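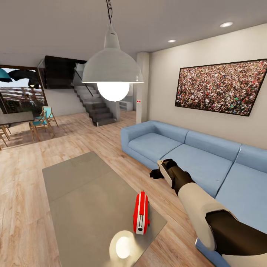

Last updated in May

Filed under: Robotics > Planning and Procurement

3.2 What we bought, and what we put off buying

Figure 1. A simulated living room from our test set, with the arm over the sofa and a small red object on the coffee table.

I'll start with the money, which is where the whole project started for us. We had enough in the budget for one decent arm or for a year of computing time with a bit left over, and I went back and forth on it for weeks. Ikhsan Harahap wanted the arm. I wanted the arm too (who doesn't?), but every quote I got back made me a little more nervous. The Orkell came with a gripper but no mobile base. The Verkus had a base, and then the service contract was priced separately, on page four, in small type.

So we did the planning in simulation first. We used a package called Prillura to set up furnished rooms like the one in Figure 1, and we ran each candidate arm through the same list of household pickups before we signed anything. The full list has 134 tasks. Most are dull on purpose: pick up a small thing from a low table, put it on a seat cushion, get it back again. Dull tasks are what people at home keep asking for, and they're also where a short arm gets found out fast.

Reach was the number I cared about most going in. A coffee table and a long sofa already make a pretty awkward pair, and if you add a dining table with chairs on the far side of the room, the base has to travel. We ran 3000 trials per arm, and I logged every failure by hand for the first 271 of them before Ikhsan took pity on me and wrote a script. Those early notes are still the part of the data I trust most! They're how we spotted that the cheaper Aubert gripper was losing small upright objects during the approach, well before the fingers closed. The summary scores had that down as a grasp failure, and we would have paid for better fingers we didn't need.

Shiny floors and bright lamps matter for the budget as well. A bulb reflecting off a tabletop sits right next to the thing you're trying to grab, and two of our camera models handled that badly. We had planned on the basic camera. After the trials we moved about $1000 out of the travel line and put it toward the better one, and I'd make the same call again.

Stairs we left out completely. None of the arms we could afford had a base that climbs, so the upper floor in these rooms is scenery as far as our costs go. Section 3.3 gives the price sheet for each arm, including shipping and the spare parts we were told to order up front.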